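January 16, 2020
Finish bench, Bedoya shop

Picked the floor finish panels back up. They sat over the holidays with no heat in the back room, so I gave them two days at shop temperature before touching anything. The hygrometer on the shelf reads lower than the one by the door again. I am going by the one by the door until Elie can check them both against the salt jar.

Where things stand: we have the waterborne from Harnusow, the hardwax oil from Plondora, and the old oil-modified poly we have always used as the control. All on maple and ash offcuts from the Ninmont job. I wrote the finish and the coat count on the back of each panel in pencil. Marker bled through on the first batch and ruined two of them.

Sanding. All panels went to 100 with the random orbit, vacuumed, then wiped with a barely damp rag to raise the grain, then knocked back by hand. Bradley thinks the waterborne wants a finer scratch before the first coat. He may be right on the maple. On the ash I could not tell any difference under the raking light. I did half of one maple panel his way and left the other half alone, with a pencil line on the back to show where it changes.

Waterborne, coat 1. Went on with the foam pad, with the grain. It flashes off fast in this dry air. I was getting lap marks by the third panel, so I cut the working width down and kept the pad wetter. That helped. Raised the grain again even after the pre-wetting, less than last time. Color stays very light on the maple. The ash goes a bit gray, which the customer said she did not want, so if we end up there we need to try the tinted sealer under it.

Hardwax oil, coat 1. Spread with a white pad, left 15 minutes, buffed off. I left too much in the open pores of the ash and it was weeping back out an hour later. Wiped it down again after lunch. Rags went in the water can outside, lid on. Please do not put rags in the trash barrel by the saw. I found one there Tuesday.

Oil-modified poly, coat 1. Nothing to report. It smells and it is yellow. Dry time as usual.

Stir the satin. The flatting agent settles hard in the bottom of the can and one of the sample boards from December has a shiny half because whoever poured it did not get down into the corners with the stick. It might have been me.

Abrasion. Ran the leftover December panels on the rub tester while the first coats were drying. Set it for 4000 strokes, stopped at 2000 to look and wipe off the dust. At the stop the poly had gone dull in a track as wide as the pad. The waterborne track was fainter and showed mostly at an angle. The oil had the most wear, but I rubbed a little fresh oil into one end of the track and that end blended in well enough that I had to hunt for it. At the full run the waterborne still looked better than the poly. I would not read too much into one panel of each. The felt on the tester was also worn on one side, and I have now replaced it. There are two spare felts left in the drawer.

Water spots. Put a wet paper towel square on each of the December panels under a jar lid, four hours. Poly and waterborne clean. Oil left a pale ring that faded by closing but had not gone completely. Will look again in the morning. Coffee and vinegar still to do.

Elie asked whether we should be testing over stain as well. Not in this round. If we add stain we double the number of panels and there is not enough ash left in the rack.

Bradley is calling Harnusow about recoat time below 40 percent humidity. The sheet only gives a number for normal conditions.

Open items: second coats tomorrow, waterborne first. Weigh the cans before and after so we get real coverage. Order foam pads. Customer wants samples in hand by the first week of February, so the last coat has to be on with time to cure before then.
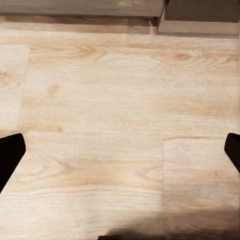 Light scuff between coats with the maroon pad only, no steel wool anywhere near the waterborne. Cans are on the low shelf with the lids dated.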